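6 Setting the grippers for cloth

This section applies to the Plarow two-arm table cell. Complete section 5 (joint zero and table height) first. All directions are given from the robot's side of the table, so the right arm is the one you see on your left when you stand facing the cell.

6.1 Before you start

You will need the 488 test garment or any large, light-coloured piece of cloth, a thin translucent cloth, a soft brush and the hex key from the Dogar tool roll.

CAUTION: Press the stop button before you put your hands between the arms. The fingers can close while the arm itself is still.

1. Wipe the tabletop and let it dry.
2. Brush lint from the fingers of both grippers. Do not use compressed air near the open circuit board.
3. Check that each cable follows its arm with enough slack for the wrist to turn. Loops that stand out from the arm are normal. Loops that hang below the fingers are not, and must be tied back.
4. Switch on at the power strip behind the table and wait for the Warerden screen to show READY.

6.2 Two-arm stretch

1. Lay the test garment across the middle of the table.
2. On the screen, choose Cloth, then Stretch, and set the grip force to 21.
3. Release the stop button and press Run. Each gripper should take one upper corner.
4. Let the arms move apart until the top edge is under tension, then press Hold.

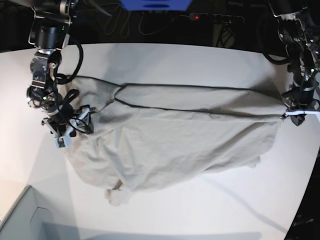
5. Look along the seam near the top edge. A shallow dip towards one side is acceptable. The lower part of the garment may sag and fold as it likes - only the top edge matters for this step.
6. Leave the cloth on Hold for 80 seconds. If a corner slips out, raise the grip force by one and repeat from step 1. Do not go above 24.
7. Press Release and keep clear until both arms have stopped.

NOTE: If the same corner slips three times, change the fingertip on that side before altering the force again.

6.3 Single-arm pick, thin cloth

Thin cloth needs less force and a lower approach. Too much force leaves marks in the weave.

1. Drop the thin cloth on the table in a loose heap. Do not smooth it out.
2. Choose Cloth, then Pick, right arm only. Set the grip force to 18.
3. Press Run. The arm should lower, close on the heap and lift it just off the surface.
4. Check that the cloth is clear of the white bracket and its wiring. 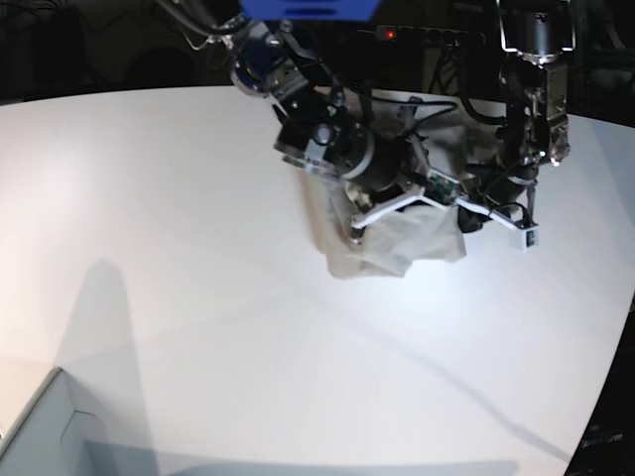

Figure 6-2. Right gripper holding thin cloth just above the table. The circuit board is near the middle of the white bracket.

5. If the fingers close on nothing, lower the approach height by one step and try again.
6. If cloth catches on the bracket, press the stop button and free it by hand. Never pull it free with the arm - the wires to the board are thin and will come away first.

6.4 Saving the settings

Press Save on the Warerden screen and write both force values on the card kept with the cell. Repeat the whole of section 6 after any change of fingers, bracket or wrist cable, and in January each year with the yearly check.

Section checked by Teodoro Cuesta, Flindico, December 7, 2024.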